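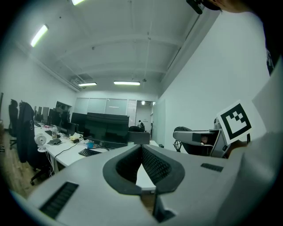
Home Notebook Rooms Equipment Contacts
Search this notebook Go

November, entry begun 9.40
Entered by Tegwen Meredith

Desk clearance, open-plan office, continued.

The purpose of the present exercise is to bring the long desk row into a condition in which any member of staff may sit down at any position and begin work. The agreed standard is one keyboard, one mouse and one screen to each position, with cables gathered behind and personal articles removed at the end of the day. Hyun-seo Moon has drawn up the position list, and the Clitevlow inventory numbers are to be copied across to it as each article is checked.

The inventory as received from Brurnon lists 259 articles for the whole floor. Of these, 41 are entered simply as "cable, black", with no length or connector given. It is not proposed to match these individually. Cables found to fit nothing on the desk are to go in the Ater box, labelled by connector only.

Mice are to be dealt with before keyboards. Each is to be lifted clear of the desk, the number read from the underside, and the wheel and both buttons tried before it is put back. Those with a sticking wheel should be set aside for Teresa Mac Carthaigh, who has spare parts for the older pattern. A plain black mouse is acceptable at any position; pairs need not be kept together with the keyboard they came with. 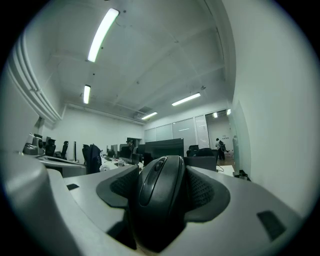
The wheel deserves a little more attention than it was given last time. Dust collects in the slot between the buttons and is not always removed by a cloth. A dry brush was found to be sufficient in all but 7 cases in the previous round, and those went to Teresa. Shells are to be wiped last - fingermarks show on the glossier ones, and there is no point in wiping them twice.

Cables behind the keyboards remain the slowest part of the work. The procedure in the Vlad binder (page 16) calls for every lead to be unplugged and laid out before tying. In my view this is excessive where a monitor and a laptop share a position, and I would ask that leads already in use be traced by hand and tied where they lie. Keyboards should be squared to the desk edge afterwards.

Small articles are to be left with their owners for the present. Desk fans, bottles and cups do not appear on the inventory and should not be given numbers. Chargers should be numbered only if they bear a Clitevlow label.

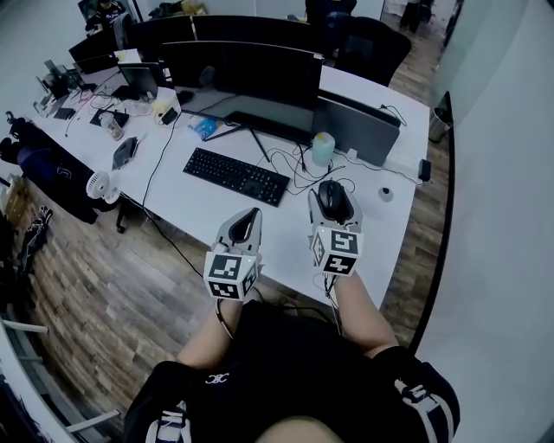
Muireann Heffernan asks that the fans be listed after all, as they draw from the same sockets as the monitors and she has to account for every plug on the row. She would also prefer the leads to be unplugged as the binder says, at least at the shared positions, and offers to do those herself after 16.00.

Accepted on both points. Fans will be entered on a separate sheet without numbers. Hyun-seo Shim to be asked for more cable ties, the wider sort.

Outstanding: cable labels; underside numbers for the far end of the row; return of the binder to the shelf.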